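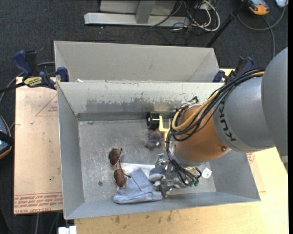 Tainá Moura reckons you only learn how you pick things up once you have to do it through somebody else's hand, and after a day at the Trostdale open lab I'm with her. She had warned me on the train that I'd be bad at it. I was terrible at it, and I had a wonderful time!

The visit was on August 20, 2024, and the whole morning went to teaching by remote control. You hold a controller, you watch the gripper, and every move you make is saved for the robot to learn from later. The arm is a big KUKA with a thick bundle of cables draped over its wrist, and it works down in a gray metal bin with a second one right behind it. Sunglasses, a folded light blue garment, a bright yellow plastic piece - all of it in one bin, all asking for a different kind of grip.

Washington Dantas ran our session. His advice was to go slow near the floor of the bin and never to fix a bad approach halfway down, just back out and start over. The lab had 1,199 saved runs when we arrived, and our group of visitors added some 200 tries, of which 149 were good enough to keep. (Mine account for 2 of those.)

After lunch Anselmo Assunção let us guide a smaller arm by hand at the Foststead bench, and that felt completely different, like leading a very patient dance partner. I'd go back just for that. Sign-up for the next visit is at the front desk, and bring flat shoes.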